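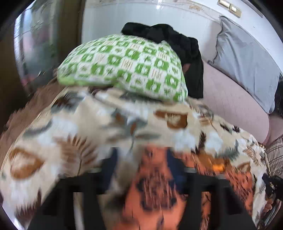

Green and white checks, black on the pillow's far side.

Quick one, because first pitch is in an hour and I still have to eat.

The Orville ball club is dropping its radio broadcast after this season. You may have seen it. It was in the fourth paragraph of a press release about parking. From next year every game will be "available exclusively on our video platform," which means a camera bolted up behind home plate and a subscription and a password I will forget by May.

I think it's a mistake. A dumb one, and a small one, and the small ones are how you lose people.

Start with what radio is for. You don't sit down to it. I've heard more Orville baseball while scraping paint off a porch than I ever saw from the bleachers. Dishes. Driving to Arnalport to see my sister. Lying in bed with the lights off and the volume at 2, west coast trip, bottom of the eighth, trying to stay awake for one more out and mostly failing. Video wants your eyes. I don't have any eyes left by nine o'clock at night.

And the video is bad. I'm sorry, it is. I paid for a month of it last year. One angle, the ball disappears on anything hit in the air, and the picture freezes whenever there's a runner on third. You get crowd noise and a guy near the microphone talking about his boat. Somebody hits one to left and the left fielder goes running out of the shot and then you wait. Did he catch it? Watch the pitcher's shoulders, that's your best bet.

Compare that with Begoña Palacios on a slow night in a 10 to 4 game. She's been calling Orville games on the radio for 8 seasons, by herself, no color man, no producer that I've ever heard her mention. She tells you where the outfield is playing. She tells you the shortstop has changed his glove and keeps looking at it. She tells you which way the flags are blowing, which sounds like nothing until a fly ball goes up and you already know it's coming back in. I can see that park better through her than I can through the camera. I can see it better than I can from some of the seats, and I include the ones behind the post.

She had a call against Dreltton last September that I still think about. Two outs, nothing much at stake, both teams out of it. Kid named Essien up, just arrived, hadn't had a hit yet. He fouls off pitch after pitch and she just gets quieter. Doesn't sell it. Then a bloop over second base and all she says is "well, there you go, son." And lets the crowd run. I was in a grocery store parking lot with ice cream going soft in the back seat. Didn't move till the inning was over.

Now the club's side, because they do have one. Radio costs money. The station wants to be paid for the airtime, ads are hard to sell, and they can't tell how many of us are out there. Video gives them a number. A number is a nice thing to take into a meeting. I get that, I've sat in those meetings, in another line of work.

But a thing you can't count still exists. The guy at the tire place has the game on. So did my barber, until he retired. Half the people I know who buy tickets in July got there because they heard a bit of a game in April while doing something else – they didn't choose it, it was just on. You can't stumble onto a password.

So keep the audio. If the station is too expensive, fine, drop the station. Put her on a plain free stream, a link on the front page, push play, no account. Let the tire place sponsor it, I bet they would. Run her call over the video as well, which would fix alot of what's wrong with the video and might even get me to pay for it again. I'd ask why that isn't the plan already but I did ask, by email, and got a reply about parking.

What I don't want is for the last game to come and go with a thank-you on the scoreboard and then next spring everybody wonders why it's gotten so quiet. If you care about this write to the front office. Keep it short, be nice to whoever opens the mail. Say you listen and say where. Porch, truck, kitchen, wherever it is. Mine said bed, mostly, and I stand by it.

Ok. Lefty going for Orville tonight, and their bullpen is shot. Radio's on.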